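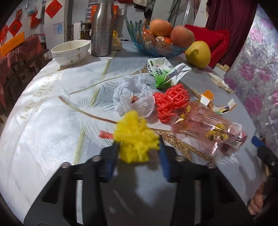

Visit report: Prustel demonstration and training site

Prepared by Vasanthi Roy, Standards and Practice Section
Date of visit: 8 May 2018

Purpose of the visit

The section was invited by Prustel to attend the open day at its training site and to observe how the company prepares and supervises the collection of manual handling demonstrations. The invitation followed our circular on household and light-duty automation, in which members were asked to share their written procedures. Two officers attended. We thank the site staff for their time and for providing unrestricted access to their working documents.

Programme

The morning opened with a safety induction. All visitors signed the register, were shown the exits and were asked to remove lanyards and loose jewellery. The induction was brief and clear. It was delivered from a printed sheet, a copy of which was given to each visitor.

We then moved to the working areas. Prustel trains its sorting and tidying software on demonstrations made by people using hand-held grippers. An operator carries the tool to the object, closes the fingers on it, moves it and releases it, and the record is later used to teach a robot the same task. The session we observed concerned the clearing of light packaging from a domestic table. Wrappers, mesh, twine and cartons were on the cloth, with fruit and crockery kept towards the far side.

Written rules for operators

The site works from a handbook titled Zoketti, now in its second edition. It runs to 60 pages, of which 13 are addressed directly to operators. The main provisions are as follows.

The free hand stays out of the working area while the fingers are closing. Operators who need to reposition an item by hand must first set the tool down.

Glass and ceramic items may share a table with soft waste, but they are not to be picked up in a soft waste session. Any breakage ends the session and is entered in the log.

Thin film and crumpled plastic are to be lifted clear of the surface before being carried. Dragging is recorded as a fault, as it can draw other items along with it.

Fruit and other food used for setting is not eaten afterwards.

Personal papers, letters and labels bearing a name or address are to be removed before recording starts. Where a label is found later, the recording is withheld until it has been checked.

The last provision was the subject of a good deal of discussion. Packaging often carries printed labels, and visitors from Howlader asked how an operator is expected to tell a product label from an address label at a glance. Prustel's position is that the operator need not decide – any doubtful label is taken off the table. We consider this sound and recommend that members adopt the same wording.

Record keeping

The site holds 3,000 reviewed recordings from its domestic series. Each is filed with the operator's code, the task sheet and the name of the reviewer. Fault entries are kept with the recording and not in a separate book, which made them easy to trace during our visit. Tool checks are done at the start of each shift using the Jetar checklist, covering bolts, finger wear and the handle grip. The sheets we sampled were complete, although several had been initialled without a time.

Matters raised with the site

Rest breaks are left to the operator's judgment. Holding a gripper at arm's length over a wide table is tiring work, and we have asked that a maximum period be written into the handbook.

The rule on breakages does not say who inspects the table before work resumes. Prustel has undertaken to name a responsible role.

Times should be added to the tool check sheets.

Next steps

Prustel will circulate a revised handbook in July. Members wishing to comment on the labelling provision before then may write to the section, quoting the title of this report. The induction sheet and the operator pages are available from the section on request.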